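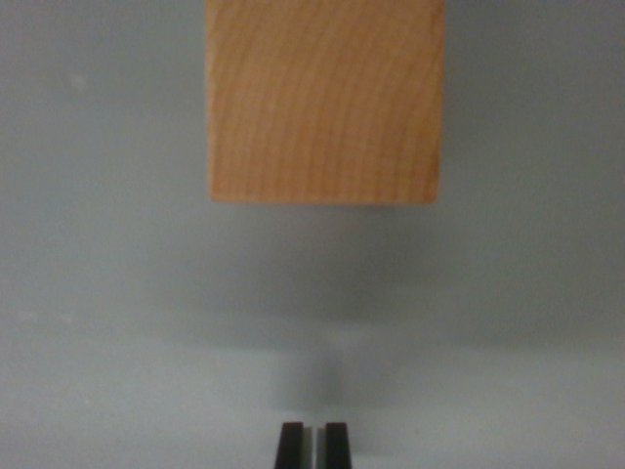

We had been meaning to visit the student robotics club at Domcombe for the better part of a year, and when Uchenna Iyamu finally wrote to say they were holding an open evening on August 15, 2019, I put my name down before I'd even finished my tea. It is a fair drive out (I took the wrong turn at the grain silos, as I always do), but I was met at the door with a name tag and a biscuit, and Uchenna marched me straight over to the bench where the second-year team was working on picking up blocks. You'd think a block would be the easiest thing in the world! But look at it from the wrist, the way the gripper does: a square of pale timber with the end grain curving softly across its face, two black fingertips sitting much closer together than the block is wide, and a good deal of plain grey between them. All the students' work goes into getting from there to a tidy grasp.

The team calls its arm Clavon, after a character in a story one of them wrote in primary school, and they talk about it the way my sister talks about her old horse. Abimbola Briggs looks after the programming side and was wonderfully patient with me. She explained that the arm has to decide how far to open, line itself up, and close without shoving the block away, and that shadows had given them a dreadful time through July. For a fortnight the software kept mistaking the shadow for part of the block and reaching for a patch of nothing. They tried a different lamp, then a sheet of baking paper over the lamp, and in the end Abimbola rewrote the part that looks for edges, which took her most of a long weekend and, I gather, a great many toasted sandwiches.

The club keeps a log of every attempt, all in one fat exercise book, and by the evening of my visit it had reached 1,196 entries. I was allowed to leaf through it. Some pages are very serious, with angles and timings in neat columns, and others just say "missed" or "missed again" with a small unhappy face. I liked those pages best. The run they're proudest of is number 284, the first time the arm picked a block up and set it down where it had been told to, and somebody has coloured in the border with highlighter.

After the tea break we all moved next door for the practice heats. The competition itself is called the Plundholm Stacking Challenge, and each team gets 600 seconds to build the tallest tower it can. Domcombe is sending two teams this season. The younger one, Ajayi, only formed this year, and they were so nervous that their captain introduced himself twice, but they had clearly put the hours in and the parents along the back wall cheered every lift – including one that was really more of a nudge. I cheered too, and lost my programme under a chair doing it.

If you're thinking of going along to the next one, wear something warm, as the heating goes off early, and park on the oval side where there's a light over the path. Uchenna is also after old desk lamps for the benches, any colour, as long as the neck still bends. I've got one in the shed that I'll be dropping off next time I'm out that way.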